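3.2 Paper held at the desk

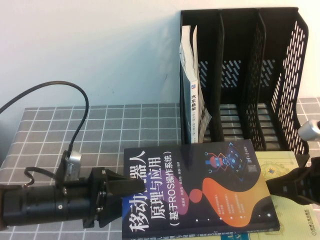

Figure 2. Desktop file organizer with one upright book; a second book lies flat in front.

The first round of interviews asked staff where they kept the printed material they used in a normal week. We had expected most of it to be in the shared shelving on each floor, as the records policy at both sites requires. Most of it was at the desk. Desk organizers, window sills and the tops of drawer units held manuals, bound reports, course notes and loose printouts, and much of this material had no entry in the office catalogue.

We use the term "desk-held" for any printed item kept within reach of a seated worker for longer than one week. The term covers items standing in an organizer as well as items lying flat on the work surface. Earlier work on office paper has tended to treat flat items as work in progress and upright items as storage. Our interviews did not support that split. Several participants at the Sasley office kept their most stable reference books lying flat, and used the upright compartments for things they meant to pass on to a colleague.

The survey covered 16 teams at the Sasley office and 18 at the Dolan office. Each team was visited in October and asked to complete a short form for its desk-held items, giving title or subject, language, date last used and whether a digital copy was known to exist. Forms were returned for 400 items in total. Items marked private by the participant were left out and are not part of this total.

Two points about the forms should be noted. First, "date last used" was self-reported, and participants often wrote a season or a project name in place of a date. We coded project names using the project calendar kept by each office - this worked well at Dolan, where the calendar was complete, and less well at Sasley. Second, participants disagreed about what counted as a digital copy. Some counted a scan on a personal drive, while others counted only files in the Custik document system. We recorded the answer as given and did not correct it.

Manuals in a language other than English were more likely to stay at one desk than to move between desks. The usual explanation was that only one or two people on the team could read them, so there was little point in returning them to the floor shelves. This has a cost when that person leaves. In 6 teams, participants described a manual that had gone missing after a staff change and had later been bought again.

The Bornitz scheme for classifying office records has no category for such items. It sorts by owner and by retention period, and desk-held material often has neither. Section 3.3 sets out the changes we made to the scheme before coding began.

Contact the authors | Copyright 2024 | Back to top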